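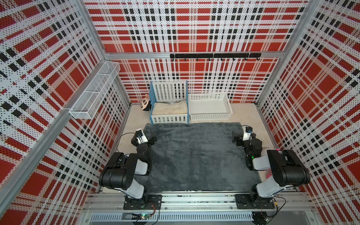

Room layout with the dark gray blanket laid flat in front of the crib.

Larnley Bedroom Set: data card

Scope: tidying and folding in a toy bedroom. Walls are red, black and white plaid panels. Fixed items are the crib, the hook rail, the wire mesh basket on the left wall and the white plastic storage basket at the back.

Textiles: 2 items, listed separately in items.csv.
- blanket_gray: plush, plain
- zebra: black and white stripes 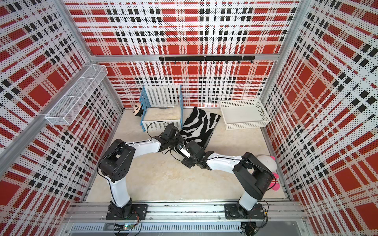
The zebra item is labeled "rug" in older notes and "blanket" in newer ones. Both labels map to the same ID. Do not split them when filtering.

Folders are numbered 1 to 19. Folder 4 has no notes file. Crib bedding is logged as "cushion"; the entry "mattress" is deprecated. 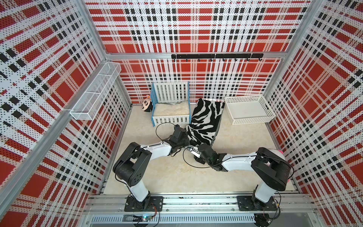

Sarkico Household Objects Team

A layout record gives the textile ID, its starting state (flat, folded, crumpled) and the hook rail state. Empty hooks are written as 0, never left blank.

Contact: Emerson Meireles
Last edited: 13/05/2025

Related
Wirkard Kitchen Set
Evangelista Packing Set
Larnley item labels, June revision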